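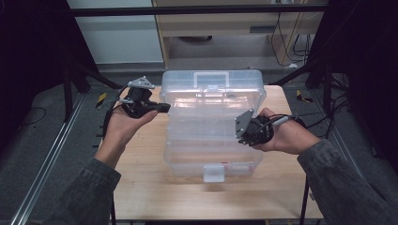 Clear Boxes, Little Trays, and How I Finally Tamed the Small Stuff

I have owned a lot of storage boxes. Wicker ones, cardboard ones with pretty lids, a run of cookie tins I was very proud of until I had to open five of them to find a thimble. These days I'm a clear plastic person all the way, and my favorite kind is the stacking sort with trays inside, a handle on the lid and a clasp at the front. Mine live all over the house now and I thought I'd write down how I use them, because my sister keeps asking and I keep forgetting to call her back.

Start with the sorting, before you buy anything

Please don't go to the store first! I did that twice. Tip the whole junk drawer out onto a table with a light top (small dark screws vanish on a dark one) and push things into piles with the side of your hand. Let the piles tell you how many compartments you need. My sewing things wanted lots of tiny spaces, and my picture-hanging things wanted three big ones and somewhere long for the pencil.

Anything you can't name goes in a cup. The cup sits on the windowsill until the end of the month, and then it goes out. I did once throw away the foot of a lamp this way, and we now have a lamp that stands on a folded coaster.

Heavy at the bottom

It sounds obvious, but I packed my first box upside down, with all the buttons in the lowest tray and the hooks and hinges on top. The first time I picked it up by the handle it swung like a church bell. Now the heaviest things go in the bottom tray, medium things in the middle, and the top is for whatever I reach for most. Needles, the good scissors, the tape measure, the seam ripper I use far more than I'd like.

Check the clasp before you lift

Every time, even if you only just closed it. Press the clasp until it clicks, then give the lid a little tug with your other hand. I dropped a whole box of beads down the basement stairs in April and was still finding them when the leaves came down. There were nearly 2000 in there according to the packets, and I believe it.

If your clasp has gone slack, a wide rubber band around the whole box will do for the time being. My friend Jasmina Tomić uses the elastic from an old pair of pajamas, and it holds beautifully – better than the rubber band if I'm being fair.

Lining the trays

Tiny things slide around and hop over the dividers when you carry the box. Cut a bit of felt or thin craft foam to fit each compartment, or fold a paper towel if you're in a hurry. For earrings I like felt, because the hooks snag in it just enough to stay put. For screws I skip it, as they leave grubby marks and you'll be cutting new pieces forever.

A word on labels

I know, I know, the box is clear! But 13 sizes of screw look an awful lot like one size of screw when you're peering through the side. I write the size on a scrap of paper and drop it in face down for the bottom tray, so I can read it by tilting the box and looking underneath. No sticky residue, and when the contents change the paper goes in the recycling.

Washing them

Trays out, warm water, a drop of dish soap, and an old soft toothbrush for the corners. No scouring pads, they'll cloud the plastic and you lose the whole point of having a clear box. I don't put mine in the dishwasher either, after one came out shaped like a canoe. Let everything dry completely before the needles or pins go back in. I leave the trays tipped up on a towel overnight.

For old sticker glue, rub in a little cooking oil, wait ten minutes, wipe, then wash again.

What's in mine at the moment

Sewing box: thread, needles, snaps, hem tape, a tin of pins
Hardware box: picture hooks, wall plugs, screws, felt feet for chairs
Cake box: piping tips, cutters, candles, toothpicks
Birthday and mail box: stamps, gift tags, ribbon ends, a roll of tape that is not to be borrowed

The cake box is the newest and it's already too full, so the big cutters have moved to a bread bag on a hook inside the pantry door. Next Tuesday I'm starting on the batteries, and I'll add a note here once I've settled on a way of keeping the used ones apart from the fresh.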